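A Day Out at the Tillmont Repair Fair

I had been meaning to get to Tillmont for years, and this time I finally made it! The fair fills the old Prultik woolen mill from the ground floor to the attic, and if you have ever brought a toaster back from the dead and felt smug about it for a week, you will be as happy there as I was.

The mill is worth the trip even on an ordinary day. Prultik made blankets until the looms were sold, and the floorboards upstairs still have dark oil stains where the machines stood. There are 123 steps to the attic if you skip the elevator (I skipped it, then wished I hadn't), and the windows up there look right down the river to the rail bridge. Go up early, before the lamp and lighting people set up, and you get the view pretty much to yourself.

I started with the clocks. Catherine Rutherford was taking apart a mantel clock that had sat silent in a barn, and she let a crowd of us lean in while she cleaned each pivot with a sharpened stick of pegwood. She talks quietly and works fast. Somebody asked how she learned and she said, "By ruining my uncle's." I could have stayed all morning, and I nearly did.

Next door was sewing machines, which I know nothing about — or knew nothing about. I can now tell you what a bobbin case does and why your thread keeps bunching up underneath. It's probably threaded wrong at the top. Mine was!

The second floor belongs to electronics: radios along the river side, record players by the stairs, computers at the far end. It was warm and loud and smelled of solder, and I loved it. 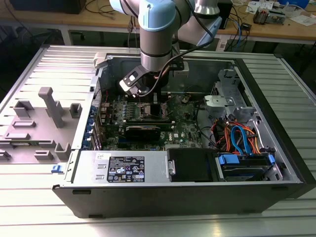
An open desktop tower on its side, second floor.

I have an old tower at home that I'd written off, and I came away with a list of things to try before I give up on it, starting with the memory and the power supply. There's a swap shelf for parts too, run on the honor system, with a coffee can for coins.

Lunch was in the dye house across the yard. Get the leek and potato pie from Harawira, and get in line before noon. They told me they had baked 256 of them and the last one went while I was still deciding on dessert. The coffee was good, the benches were cold, bring something to sit on.

In the afternoon I went to the chair caning class, which ran long, and I have the sore fingers to prove it. My seat has one row going the wrong way. I'm keeping it like that.

Getting there: take the Goltton train and change at the junction, then it's a flat walk along the towpath. The parking lot was full by ten. Entry is $3, kids free, and they had 2,000 people through the gate last year, so expect lines at the radios. There's a smaller winter session in January, mostly clocks and textiles, and I've already put my name down for the darning table.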